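Serra: folding and sorting cloth at home

A data card by Manuela Monti
Version 2, October

What this is

Serra is a collection of short clips about handling cloth: picking it up, shaking it out, laying it flat, folding it, putting it on a pile. I started it because I love laundry (yes, really) and because the cloth sets I could find were nearly all neat square towels on neat square tables. Real laundry comes in heaps! It has sleeves turned inside out and napkins stuck in pillowcases, and I wanted all of that in here.

There are over 3,000 clips in this version, up from 400 in the first one. They come from homes in two towns, Plesinov and Clornville, so you get small apartments with one usable surface as well as bigger rooms where people spread out across a bed.

What gets folded

The item list grew a lot between versions. Shirts and towels still make up the biggest share, but version 2 adds fitted sheets (a joy to watch, a pain to label), aprons, scarves, baby clothes, cloth bags and cleaning rags. Anything made of fabric that a household would normally wash and put away is welcome. Shoes and hats are out, and so are curtains still on their rails.

I kept the crumpled starts long on purpose. Most of the interesting part of folding happens before the first fold, when you're hunting for a corner or a hem in a soft lump of fabric and trying to work out which side is which. If you trim your clips to the moment the cloth is flat, you'll lose the bit I'm most excited about.
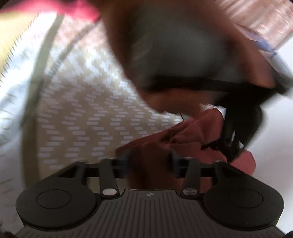

Each clip has one main item, named in the column called item. When the person labeling couldn't tell what a piece of cloth was, the value is cloth_other, and please don't read anything more into it than that. Plenty of things look alike when they're bunched up, and I'd much sooner have a vague label than a wrong one.

Layout

clips/ holds the video, one file per clip
labels.csv has one row per clip
notes/ has free text from the people who folded, where they wrote any
splits/ has train and test lists, divided by home so that no home is in both

Columns in labels.csv

clip: file name without the extension
town: plesinov or clornville
item: one of 40 item names, including cloth_other
start: heap, flat, hanging or folded
end: same values as start
surface: bed, table, floor, counter or other
color: main color of the item, in plain words

A word on color: it was typed in by hand, so you'll find both "dark red" and "maroon". I cleaned up the spelling and left the rest alone.

Folding styles

We gave no instructions on how to fold, and I'm so glad. One home rolls its towels, another folds in thirds, and there's a whole run of shirts in the Clornville part folded around a magazine. The notes folder is great reading for this. If you want a single style, filter by home using the lists in splits/.

Known problems

Socks are thin on the ground, with only 20 clips. Black fabric on dark surfaces is hard to see in evening clips. A few rows say end: folded where I'd call it "bundled", and I'm still going through those.

Thanks and contact

The labeling sheet was adapted from one used at Dratmont, who were very generous with it. If you spot a mislabeled item, send me the clip name and what you think it is. And if your household has a way of folding fitted sheets that works, I really want to hear from you!

Manuela Monti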